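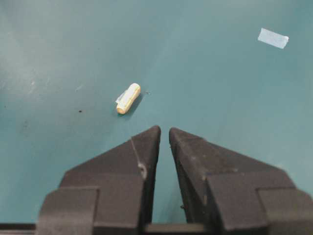 首页 笔记 釉料 窑炉 坯体 上一篇 下一篇
最后更新：九月

九月，下午四点过，开窑。

第443窑。先记结论，免得以后翻到这页还要从头读：奶白釉缩了。上层的碗缩，中层的杯子缩，下层那几块试片缩得最厉害，像晒干的池塘底。青釉没事，黑釉没事，连我最不放心的那只铁红罐子都规规矩矩。全窑只有奶白闹脾气，偏偏这一窑大半是奶白。

Heidrun Prantl过来看了一眼，说有两只碗“挺有意思的”。在我们工房，“挺有意思”的意思是客人不会要。她把那两只拿去装钥匙和橡皮筋了。剩下的我按毛病轻重排开，坐下来看了很久，看得茶都凉了，也没看出它们有悔改的样子。

缩釉的样子得写细一点，因为上次我在本子上只写了“奶白，缩”，过几个月再看，跟没写一样。这回是这样的：口沿完好，外壁大面完好，毛病集中在三处，碗底内侧的弯角、把手和杯身接的地方、还有修坯时留下的那道浅沟。露出来的坯干干净净，边缘的釉卷成一圈圆滚滚的边，手指摸过去是鼓的。也就是说釉在熔之前就已经裂开了，熔的时候两边各自往回收，谁也不肯过去把缝填上。要是熔得太过，边缘应该是往下塌的，这个没有。针孔也有一些，不多，先不管它。一次只生一种气。

顺便更正一件事。前一页上我写过“奶白很稳，可以放心大批用”。那句我没有涂掉，留着，当作给自己看的警示牌。

先称桶

我的习惯是出了事先怀疑窑，Liesl Eder的习惯是出了事先怀疑我。她问的第一句话是：“桶称过没有？”

没称过。

好在春天配完这桶的时候她称过，数字用铅笔写在盖子背面：2,434克，连桶带盖，搅匀以后。刚才搬上秤，2,152克。这中间有没有人拿去用过呢？用过的话盖子上该有记号，我们约好每舀一次就画一道，盖子上一道也没有。可是这一窑的碗明明就是从这只桶里浸出来的。于是又去翻另一只，原来浸碗用的是大桶，小桶是留着补釉的备份。那么备份桶里少掉的重量，基本就是水，从那个怎么也盖不严的盖子底下走掉的。

大桶的盖子跟它同一个牌子，同一种脾气。大桶配的时候没有人称过，所以只能推：小桶走了多少水，大桶多半也跟着走了。大桶口更大，走得可能更勤快。

测了比重。老办法，量筒装满，称，减掉空筒。结果比配方卡上写的稠了不止一点，拿筷子蘸一下，提起来半天不往下滴，挂在那儿像酸奶。我上釉那天居然觉得手感很好。现在回想，确实很好，涂墙的话手感会更好。

所以第一条记下：釉浆过稠，浸同样的工夫，坯上挂的层就厚。厚釉干的时候收得多，收得多就裂，裂了再进窑就是今天这副模样。弯角和接缝的地方本来就积釉，最先遭殃，完全对得上。

本来写到这里可以收工了。可是Liesl拿了一只外壁釉很薄的杯子放在我面前，指着把手根部一个光秃秃的小岛，什么也没说，回去揉泥了。那只杯子我记得，是快进快出的，釉不厚。它也缩了。

嫌疑人

那就接着查。列在下面，按我怀疑的程度，跟后来查出来的顺序差得很远。

窑。Widmer是老窑，炉丝换过，门边的砖缺了一角，脾气我摸得差不多了。控温器是今年换的Wesix，屏幕很亮，说明书很厚，按钮的逻辑是给有耐心的人设计的。我原来疑心它前段升得太快，坯里釉里的水汽来不及走，把釉顶起来。调出这一窑的曲线看，低温段慢慢悠悠，还老老实实地保了90分钟，跟我设的一样。Wesix在这件事上是清白的。它在别的事上不清白，另记。

素坯上的灰。素烧出来以后在架子上放了快一个夏天，中间隔壁磨过一次台面，灰飘得哪里都是。上釉前我用湿海绵擦了。擦是擦了，擦到后来那块海绵比坯还脏，等于把灰匀开了一遍。这条不能排除。

手油。Heidrun夏天涂防晒霜，涂完就来搬坯。她说她洗过手。我信她洗过。防晒霜信不信就难讲了。查的办法很简单，把没上釉的坯对着光喷一层水，有油的地方水不吃进去，颜色浅一块。架上剩的坯都喷了，有一只碗外壁上清清楚楚一个大拇指，是我的尺寸。防晒霜这条划掉，换成“午饭”。

素烧温度。这批素烧偏高，坯吸水慢。吸水慢按理说挂釉薄，应该往反方向去，不过釉和坯之间抓得也松。半个嫌疑。

泥。Warero的白泥春天换过包装，袋子上写着配方不变。这种话专门印在袋子上，总让人多想一层。拿旧袋剩下的泥和新袋的泥各做了试片，浸同一桶釉，进窑以后再说。

釉料本身。奶白的配方里高岭土下得重，还有氧化锌，还有锆。三样凑到一起，想不缩都得看运气：高岭土干燥收缩大，生的氧化锌也跟着收，锆让熔体发黏，裂了以后不愿意流回去。这个配方是我从一本旧笔记上抄来的，抄的时候很得意，觉得它白得厚实、像奶皮。现在知道奶皮会起皱是有道理的。

熔块。Rultero的熔块换过一次供货，颗粒看着比以前粗。过筛的时候筛网上剩的渣子确实多了一些，我当时把渣子研了研又倒回去了，算不上大事，但也记一笔。

刮一刮

查生釉有个不用进窑的笨办法，早该先做。拿几块素片，浸不同的工夫，放在架上自然干，干了以后斜对着灯看。

大桶原样浸的那几块，还没干透就开始起细纹，弯角处的纹最密，用指甲一弹，整片翘起来掉在桌上，背面光滑得很，跟坯没有一点交情。用水调稀以后再浸的，平面上没纹了，弯角还有，很细，要凑到鼻尖那么近才看得见。拿手指把干釉轻轻揉一遍，粉末填进纹里，看着就没了。

揉这一步，教我的人每次都做，我偷懒好几年。每次都想着这回省了，烧出来也没事，于是下回更省。

调稀的那几块说明稠是一条，但还不全是稠。弯角的细纹就是Liesl那只杯子的意思：配方自己收得太厉害，稀了也会裂，只是裂得客气些。

又做了一组，把干裂的釉再浸一遍。这个结果我就不细写了，凡是想在裂过的釉上补一层的人，都应该亲眼看一次下层吸了水、连着上层一起鼓起来的样子。补釉要补就趁早，或者洗掉重来。洗掉重来很烦，要等坯全干，比补一层烦得多。我每次都选补一层。

煅烧高岭土

Liesl的主张是把配方里的高岭土换一部分成煅烧过的。道理不复杂：生高岭土有塑性，能让釉浆悬着不沉，可干的时候要收；煅烧以后不收了，也不悬浮了，当成沙子看就行。两样掺着用，留一部分生的管悬浮，剩下的换掉，釉的化学组成不变，收缩降下来。

要注意的是煅烧会跑掉结晶水，同样重的煅烧料里头干货更多，换的时候要少称一点。这个我上一次忘了，等量换，出来的釉干涩发木，还以为是温度不够，把窑往上加了一锥，结果旁边的青釉流到了棚板上。那块棚板现在还在门口垫花盆。

煅烧的做法：素烧窑里有空地方就塞一只粗碗，装生高岭土，别压实，跟着素烧一起走一趟。出来的粉是松的，有点发粉红，不打紧。碗要用自己不心疼的，Heidrun上回用了一只她喜欢的，出来以后碗没事，她却一直说碗的颜色变了。我看没变。

氧化锌也可以煅。我们这次先不动它。两样一起改，好了也不知道该谢谁。

配了三份小样。第一份是原配方，只调水。第二份换一部分高岭土。第三份换得更多，再加一点点膨润土帮着悬浮。膨润土要先跟干粉拌匀再下水，直接往水里撒就会结成鱼眼一样的小疙瘩，过几遍筛都不走。这句话在本子里出现过至少四回，每回笔迹都比上一回用力。

三份都过了细筛。第一份过筛时把Rultero那批熔块的渣留在了筛上，这回没倒回去，单独包起来放着。看了看，颗粒真是粗。给他们写了信，措辞改过两遍，第一遍太客气，第二遍Heidrun说像离婚律师写的。寄出去的是介于两者之间的版本。

稠度，另说

水多水少是一回事，浆子稠不稠是另一回事，这个我以前混着讲，Liesl为此纠正过我很多次，态度一次比一次温和，让人害怕。

比重说的是里头有多少料。稠度还要看颗粒之间是抱团还是散开。加一点醋，或者化开的泻盐，颗粒抱团，浆子发稠，挂得上，不容易沉底，可水其实没少。加分散剂就反过来，变稀，像牛奶，过一会儿全沉到底下，硬得像地砖。

所以碰到稠桶先别急着兑水，得先量比重。料多才兑水。料不多只是抱团抱狠了，那兑水就越兑越薄，烧出来透着坯色，白釉变成灰釉。我去年那批“灰得很雅”的盘子就是这么来的，当时写在标签上的是“雾”。卖得不错，后来有人回来问还有没有“雾”，我说季节过了。

这回大桶两样都占：水跑了，浆子也抱团。先兑水，慢慢加，加一点搅一阵再量，回到卡片上的数就停。加过头只能等它沉了再往外舀清水，等于拿一个晚上来为手快赎罪。

用的水也记一下。我们这里的水硬，杯子上总有一圈白。硬水自己就让浆子抱团，所以夏天配的釉和冬天配的釉手感不同，大概也有水的份。Liesl建议接雨水。Heidrun接了，里头有一片叶子和一只不大高兴的蜗牛。蜗牛请出去了，雨水用来浇了花。 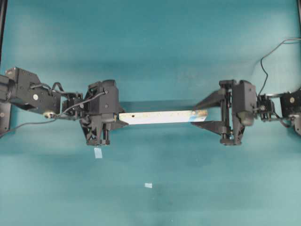 桶底沉成硬块的釉还能不能救回来？
多数能救。先把上面的清水舀出来留着，用木铲把硬块一点点铲松，再把清水分几次加回去搅匀，过筛，量比重，最后化一点泻盐加进去，免得它很快又沉死。

上面这一段是从前贴在架子边上的纸条上抄来的，纸条泡过水，字快看不清了。补一句纸条上没有的：舀出来的清水千万别倒。有些料会溶在水里，水倒了，配方就悄悄改了。倒水池也堵，我们的沉淀桶本来就是一部工房编年史，不需要再添章节。

口沿与底足

趁今天等试片干，把剩下的坯重新处理了一遍，记一下做法，跟以前不一样的地方主要在前头。

先是洗。素坯过一遍清水，很快，拎出来抖两下，别泡。泡了吸饱水，釉就挂不上。洗完放到第二天再上釉。以前是洗完等到“看着干了”就上，而素坯看着干和真干之间差着一顿午饭加一个下午觉。口沿厚的碗差得更多。

有大拇指印的那只碗另外处理，回素烧窑再走一趟，把油烧掉。为一只碗专门占个位置似乎有点隆重，不过那个指印是我的，所以我没有立场抱怨。

底足打蜡。蜡滴到外壁上是擦不掉的，擦只会把蜡推得更开，那一块将来必定光着。碰到了也得回窑烧。Heidrun打蜡从来不滴，她把笔在罐口刮两下再落下去，动作很小。我也刮，我刮完还是滴，可能是刮给她看的那几下比较认真。

把手和杯身接口的那道浅沟，修坯时就该用湿刷子抹圆。尖角存釉，存釉就厚，厚了就裂。这批来不及了，只能在浸完釉以后拿软毛刷把沟里多余的带一下，等釉干了再揉。以后做杯子，接口的泥条一定压实、抹圆。写在这里了，下回再忘就是态度问题。

碗内弯角也是一样。倒釉的时候转得慢，釉在底下打了个转才出去，底就比壁厚。要转得快一点，倒得干脆，最后那一滴别等它。我总爱等最后那一滴，觉得浪费。那一滴流回来，停在弯角，正好裂给我看。

浸的工夫：以前心里默数，心情好数得慢，赶时间数得快，一批货的厚薄能看出那天中午吃得怎么样。Liesl把节拍器拿来了，是她女儿不再弹琴以后闲下来的。节拍器一响，工房里人人走路都踩点，Heidrun抗议，说她拉坯也被带着走，出来的瓶子一节一节的。折中的办法是只在浸釉的时候开，浸完立刻关。

Wesix的事

另记，跟奶白没有关系，可今天不写明天又忘。

控温器的时钟快。快得不多，但它拿自己的时钟给每一窑盖时间，所以本子上的时间和机器里的时间对不上，查曲线的时候要在心里换算。校时的菜单藏在第三层，进去以后不按确认退出来就当没来过，它也不提示。我校过两次，两次都当没来过。

还有，停电以后它会接着烧。这是好事。可它接着烧的时候不管窑里已经凉到哪里，直接朝着断电前的目标赶，升得飞快。夏天雷雨那次就是这样，上层的大盘全裂了，裂得很整齐，像切好的饼。说明书上有一个选项可以改，叫“恢复策略”，三个选法的名字都很漂亮，没有一个说明白自己要干什么。我挑了最不漂亮的那个，下回雷雨见分晓。

热电偶也该对一对了。窑里放的锥和屏幕上的数差着半个锥，下层冷，上层热，老样子。我现在的做法是相信锥，屏幕当作天气预报看。

试片排法

下一窑先把三份小样烧出来，不急着上大件。试片一律做成带直角弯的，平片没有用，平片上奶白什么时候都好看，好看得像从来没有害过人。每块弯片一半浸一遍，一半浸两遍，背面用氧化铁写编号。别用铅笔。铅笔会烧没，这件事我曾经用一整板试片证明过，后来它们都成了“某釉”。

新旧两种Warero泥各排一组。再加一组故意不洗灰的坯，看看灰到底有多大的份。Heidrun提出还应该加一组抹了防晒霜的，以正视听。可以，这组她自己抹。

位置也要换开，不能把同一份小样都放在下层。这回下层缩得最厉害，我一开始当成窑位的毛病，后来想起来，下层的试片是最后浸的，那时候桶已经有一阵没搅，上面稀、底下稠，而我的手是伸到底下去的。先后和高低搅在一块儿，谁的账都算不清。所以这次浸之前先在本子上抽签定位置，抽到哪里放哪里，不许看着顺眼就挪。

升温照旧，低温那段不动，那90分钟也不动。有人（我）想顺便试试顶温多保一会儿，让黏的釉有工夫流平。Liesl说一次改一样。那就一次改一样。这一条留给再下一窑。

傍晚补记

小样干了两份。原配方只调水那份，弯角有细纹，揉过以后看不见了。换一部分高岭土的那份，不揉就没有纹，表面像粉，蹭手，搬的时候容易掉，口沿已经被我碰掉一小块。第三份还没干透，摸着凉。颜色看着都一样，生釉都是一副发白的面孔，看不出谁将来有出息。

粉太松的问题可以加一点胶，纤维素那种，先拿热水泡开，隔夜。加多了浸完老不干，还会长毛，夏天尤其难闻。以前用过一次，味道像有人在桶里忘了一条鱼，所以这回只给第二份加一点，剩的胶水当天用掉。

碗里那两只“挺有意思”的，Heidrun拿回去又拿出来了，说裂纹卷边的样子要是故意做的就好了，问能不能再来一次。我说配方在上面，稠桶，厚浸，高岭土下重，不洗坯，手上带点午饭，随时可以再来一次。她说要记下来。她是认真的，已经在自己的本子上写了，名字叫“池塘”。

Liesl把小桶的盖子换了，拿旧内胎剪了一圈垫在里头，现在盖上以后要用膝盖顶着才打得开。盖子背面又写了一遍今天的数，2,152，后面画了一条横线，等兑完水再写一个。大桶的盖子也剪了一圈，还没称。秤被借去称苹果了，明天一早要回来。

待办：
大桶称重，写盖子背面，写清楚连不连桶。
煅烧高岭土再备一碗，随下次素烧，用缺口那只粗碗。
Rultero来信的话，熔块渣包在架子最上层，牛皮纸里。
修坯海绵换新的。旧的那块扔掉，别再捡回来。
校Wesix的钟，按确认。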